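5 Recording demonstrations

This section covers recording examples by teleoperation on the Dikow two-arm station. Read section 4 (Start-up and homing) first. Operators who have not signed the station log should not record.

5.1 What you need

Dikow robot, homed and standing at the work table
Operator controls, paired and charged
Recording computer with Naltamow open and logged in
Object kit for the task, as listed on the task sheet
A second person within reach of the emergency stop

5.2 Prepare the table

1. Clear the work table. Only the objects on the task sheet may be on it during recording.

2. Wipe the surface and let it dry.

3. Set the room lights to the level marked on the wall switch. Close the blinds if sunlight reaches the table.

4. Place the objects in their start positions. For the first 10 episodes of a set, use the positions on the task sheet. After that, move each object a little between episodes, staying inside the reach of both arms.

5. Check the camera view in Naltamow. Both hands and all task objects must be visible with the arms in the ready pose.

Note: Clear objects such as glass bowls and plastic cups are allowed. Check that the rim shows up against the table in the camera view. If it does not, lower the lights by one step and look again.

5.3 Start a set

1. In Naltamow, choose New set.

2. Pick the task from the list. Do not type a task name by hand, or the set will be filed apart from the others.

3. Enter the station name and your operator code.

4. Set the episode count. The usual figure is 87, which fits one shift with breaks. The limit for a single set is 500.

5. Press Arm controls. The status light changes from amber to green.

Caution: The arms follow the controls from the moment the light turns green. Hold the controls in the ready pose before you press the button.

5.4 Record an episode

1. Press and hold the left trigger for one second. A short tone marks the start.

2. Pause for a moment in the ready pose.

3. Carry out the task at a steady pace. Avoid stopping in mid-air to think. If you need to think, discard the episode and start again.

4. If you miss a grasp, you may try once more. Keep the episode if the second try works and mark it Recovered.

5. Return both arms to the ready pose and press the left trigger again. Two tones mark the end.

6. Mark the episode Good, Recovered or Discard. The next episode cannot start until you have done this.

5.5 One-handed tasks 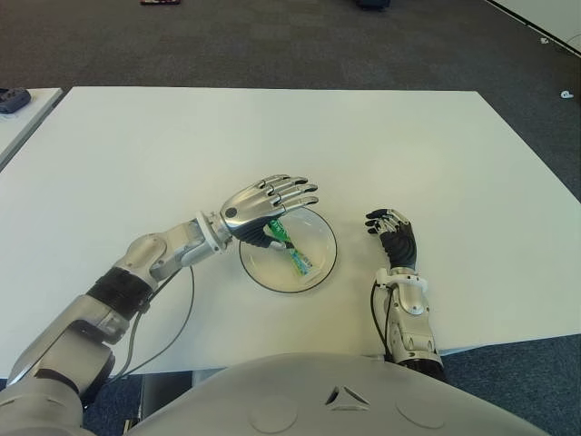 Tasks in the Citley group use a bowl and one or more small objects, and are done with one hand only. The task sheet says which. The working hand takes the object between the thumb and the fingers and moves it into or out of the bowl. The other hand stays beside the bowl, open and empty, with the fingers pointing up, and is held just above the table. Keep it like this for the whole episode. A resting hand that drifts will be learned along with the task.

For long, thin objects:

1. Bring the working hand in from its own side of the bowl. Do not reach across.

2. Close the thumb slowly. Stop when the object no longer slips, and do not squeeze further.

3. When putting an object in, let the lower end touch the bottom of the bowl before you open the hand.

4. Lift the hand clear of the rim before moving it sideways.

Caution: Watch the loops of cable at the forearms. If a cable catches on an object or on the table edge, release both triggers and ask the second person to free it. Do not pull it free with the arm.

5.6 Checking a set

Play back the first five episodes before recording the rest. Look for the following:

Dropped frames (shown as a red bar under the timeline)
An object hidden by a hand for most of the episode
A hand leaving the camera view
Start and end tones in the wrong place

If any of these appear in more than one episode, stop and see section 8, Faults.

5.7 Closing and uploading

1. Choose Close set. Naltamow shows the totals for each mark.

2. Add a comment if anything changed during the set, such as a replaced object or a glove pad.

3. Press Upload. Leave the computer on until the bar is full.

4. Park the arms as described in section 4.6 and switch off the controls.

Sets go to the Yuen store overnight and can be edited until then. After that, marks can only be changed by the data desk. Training on a new task begins once the store holds 1,000 episodes marked Good. Recovered episodes are kept but do not count towards this figure.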